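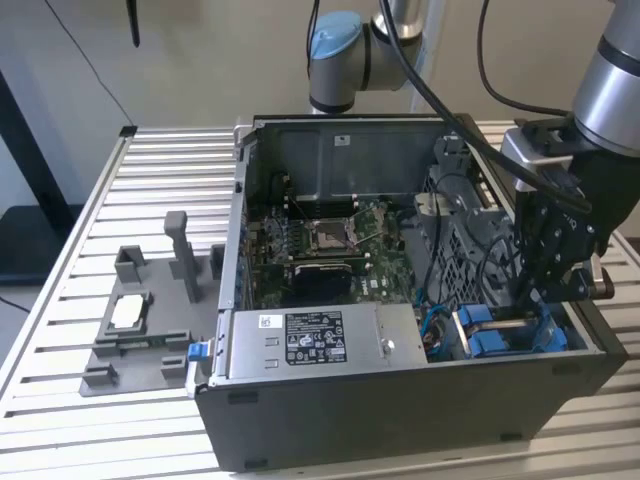
4.2 Procurement and the true cost of a cell

The budget we submitted for the disassembly cell had 54 lines. The budget we ended up with had 128, and the difference is the subject of this section. Papers on automated recycling tend to report the price of the arms and stop there, much as one might report the price of a wedding by quoting the hire of the hall.

Figure 3. The cell during work on a desktop tower, with the processor resting in its fixture tray and the power supply still lying across the open case.

Arms were the easy part. Quotes from Rellix and Brulum came within a few per cent of each other, both arrived promptly, and both left out the table. We chose Rellix on delivery time. The slatted aluminium table was then bought separately, as were the mounting brackets, the longer cables and a second set of longer cables.

Grippers took up more of the year than we would like to admit. The original plan allowed for one type of finger to handle every part in a desktop computer, from drive carriers down to the processor. The plan was written by people who had not recently taken a processor out of a desktop computer. Fingers are now treated as a consumable and have their own line, which the finance office has twice asked us to explain.

Fixtures went the other way. We had set aside a sizeable sum for machined trays from Girkano and spent almost none of it. Printed trays like the grey one in Figure 3 can be redrawn in an afternoon when a pocket proves too tight, and we are now on version 53. Plastic and printer time together came to less than the delivery charge on the Girkano quote. We recommend that other groups budget for a printer first and a machinist second.

The computers themselves were supposed to be free. Rawat, our scrap supplier, charged nothing for the first pallet and sensibly reconsidered once it was clear that we wanted matching models. Of the 69 towers delivered in the second batch, a good many had been stripped of memory before they reached us. Later orders specify complete units, at a price that would embarrass a second-hand dealer.

Table 5 sets planned against actual spending by category. Staff time is excluded, as is customary, and as is also customary it would have been the largest entry.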